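Learning to cook for one again

Jan 22, 2024

I moved into the flat in Prirnbridge in May and for the first few months I ate very badly. Toast, mostly, and those tubs of soup that say they serve two and don't. Before that I'd shared a house with Kumudini and Sepehr for 11 years and we took turns with the cooking, so I only had to think about dinner a couple of nights a week. Then Kumudini got the job in Cassim, Sepehr moved in with his girlfriend, and I was on my own with a big bag of rice and a wok that fed six.

The first thing I got wrong was the shopping. I kept buying what we used to buy in the old house. A whole cabbage is a lot of cabbage for one person. I had it fried, then in soup, then fried again, and the last quarter went in the bin anyway. I now buy vegetables loose from the stall by the station, where the man will sell you one carrot without making a face.

The second thing was the recipes. Nearly all of them are written for 4, and dividing by four is fine until you get to the egg. I tried a few books meant for single people and found them a bit gloomy. What worked better was cooking the full amount of something plain, like dal or tomato sauce, and changing it as the week went on. Dal on Kumudini's method (mustard seeds last, never first) will do me for dinner, then lunch on toast, then thinned down with stock and some spinach.
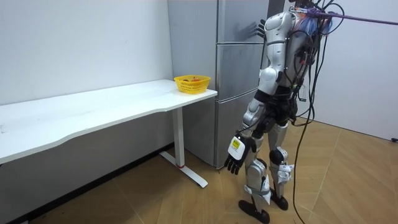

I've also started writing dates on things. I use masking tape and a marker, the way they did in the café where I worked as a student. It felt fussy to begin with but I've stopped opening boxes and sniffing them. Anything I won't eat in 2 days gets frozen flat in a bag, so it thaws quickly when I get in late.

Bread is still a problem. I like a proper loaf and can't finish one before it goes hard. Sepehr says to slice it and freeze it, and I do, but it's never as good, and the freezer drawer is full of crusts I'm saving for breadcrumbs. I've made breadcrumbs once.

I spend less than I did in the autumn. The last shop came to 80 for the fortnight if you leave out the coffee, and I do leave out the coffee. Most of the saving is from not getting a takeaway on the way home from work.

Kumudini is coming to stay next month and has asked for the aubergine thing I used to make on my nights. I haven't cooked it since the old house and I never wrote it down. I know it had tamarind in it, and that the onions took much longer than you'd think, so I'll have a practice run this week and put the recipe up if it comes out right.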